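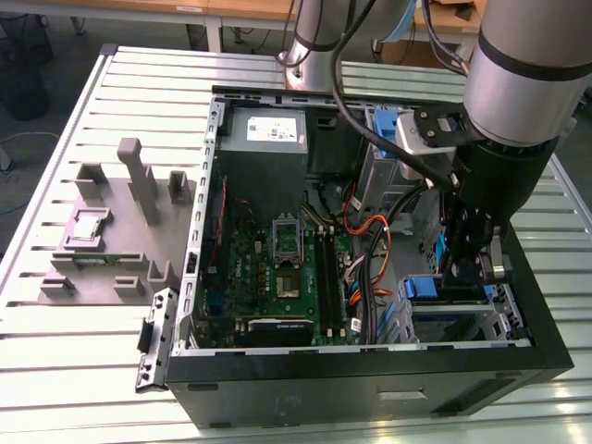

Old computers wanted again in April

The repair table at Daradura is open for desktop towers again. In April we received 13 of them, and 5 are already back with families in the neighborhood. Please bring the tower with its power cable, but keep the monitor at home, we have enough of them.

When a case is open on its side, we look first at the socket, the memory and the drive bays. If you want your old drive returned to you, write your name on a paper and tape it on the case. Memory sticks in pairs are very welcome, also small screws of any kind.

Questions go to Mirela Marinho at the front desk. The next list closes on 15 May 2022.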